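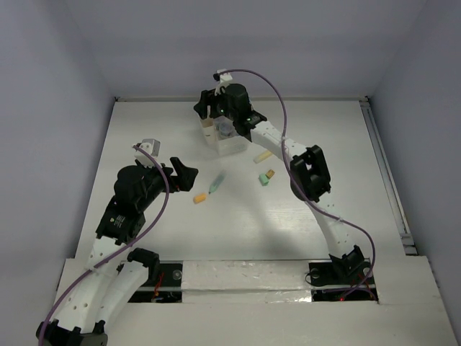 Cajas transparentes y separadores: cómo ordenar las piezas pequeñas del taller

Las piezas menudas se pierden menos si cada grupo tiene su sitio y ese sitio se ve desde fuera. Estos consejos valen para tornillería, conectores, rotuladores, brocas finas o material de costura.

1. Vaciar antes de comprar

Saque todo el contenido del cajón y póngalo sobre una superficie lisa y clara. Una mesa blanca va bien: las arandelas oscuras y los pasadores se distinguen enseguida. Separe por uso y no por tamaño. Lo que lleve años sin emplearse va a una bolsa aparte, con una etiqueta.

2. Medir el hueco

Mida el fondo del estante por dentro, sin contar el marco. En un estante de 540 mm cabe a lo largo una bandeja de 514 mm y queda margen para meter los dedos. Las cajas Firnenar de 83 mm de alto entran en la mayoría de los cajones de banco; las Boltholm son algo más altas y conviene dejarlas en estantería abierta.

3. Elegir la caja

El plástico transparente se raya con el tiempo, pero ahorra etiquetas. Si la caja va a estar al sol, use una opaca. Las tapas a presión aguantan mejor que las de bisagra fina.

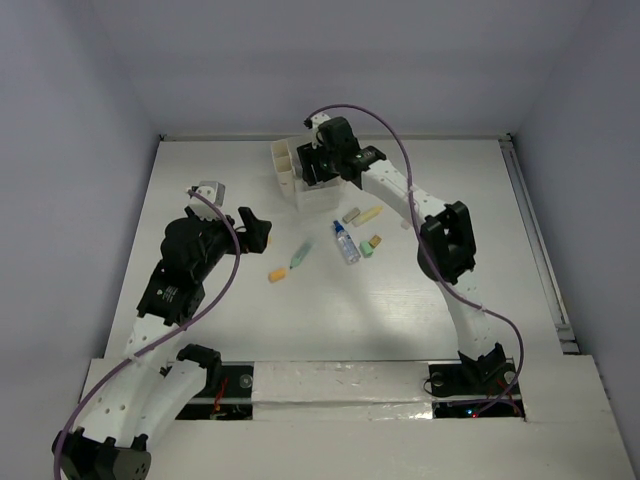 Los separadores interiores deben quedar firmes al levantar la caja. Si bailan, ponga una tira de fieltro adhesivo en los laterales. Para piezas alargadas resultan más cómodos los huecos verticales: un soporte con compartimentos blancos en forma de tubo, colocado al fondo de la mesa y cerca de la pared, deja libre la parte delantera para trabajar. Los tubos sueltos se pueden unir entre sí con cinta de doble cara.

4. Limpiar

Agua tibia y jabón neutro. Nada de acetona ni de alcohol fuerte sobre el acrílico, que se agrieta. Seque los tubos boca abajo toda la noche antes de volver a llenarlos.

5. Mantener el orden

Reserve 5 minutos el domingo para devolver cada pieza a su compartimento. Deje siempre un hueco vacío para lo que aparezca en los bolsillos. Si un compartimento se llena dos veces seguidas, pase ese material a una caja propia.

Cornix, consejos para casa y taller | Contacto | © Cornix. Todos los derechos reservados | Volver arriba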